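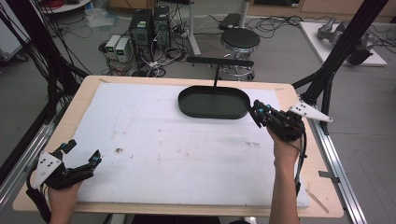
How hard can it be to lay out one worktable?

Harder than we budgeted for. Our plan gave it an afternoon and it took most of April, partly because every member of the group had a firm opinion on what a tabletop is for.

## Project report: the Fevano bench

2018-09-15

### Background

The brief was to set up a table for small hand tasks such as sorting, trimming and tray work, and to write down why it was set up that way. We had a budget of 300 dollars and spent all but 33 of it, which remains our best result.

### The top

We covered the table with a large white foam board. The other candidate was a rubber mat from Stirside, which was grippy, handsome and smelled like a bicycle shop in August. It lasted one meeting.

Foam board is light, cheap and easy to swap. It is also white, so it keeps a diary. Ours has gray smudges, a small dark brown spot left of center and some faint reddish-brown stains over on the right. The group is split on the origin of the stains. Coffee has been ruled out by the people who drink coffee.

We tried cleaning a spare board with the Relach spray from the supply closet. The smudges faded and the surface went slightly fuzzy, so we stopped. A scuffed board works as well as a new one for everything we do.

### The tray

The oval tray is shallow, very dark green, with a raised rim and a flat inside. We set it near the middle, toward the back. Our first layout had it at the front, where sleeves found it. Moving it back left a clear strip of board to work on.

Dark green was a lucky pick – pale parts show up well against it. Dark parts do not, and we learned to put those straight on the board.

### The frame

The table frame is light wood. We argued for painting it and then ran out of people willing to paint. Thin sticks and offcuts tend to settle along the edge where the wood meets the board. We named that strip the Pärn shelf, after the shelving unit we couldn't afford.

### Testing

We ran up to 40 short tasks per layout and scored each one for reach, clutter and complaints. The final layout scored 80 out of a possible hundred. Most of the lost points were complaints, and most of those were about the chairs – outside our scope.

### What we would change

- Buy two boards at the start
- Mark the tray position in pencil
- Agree on what "tidy" means before the first meeting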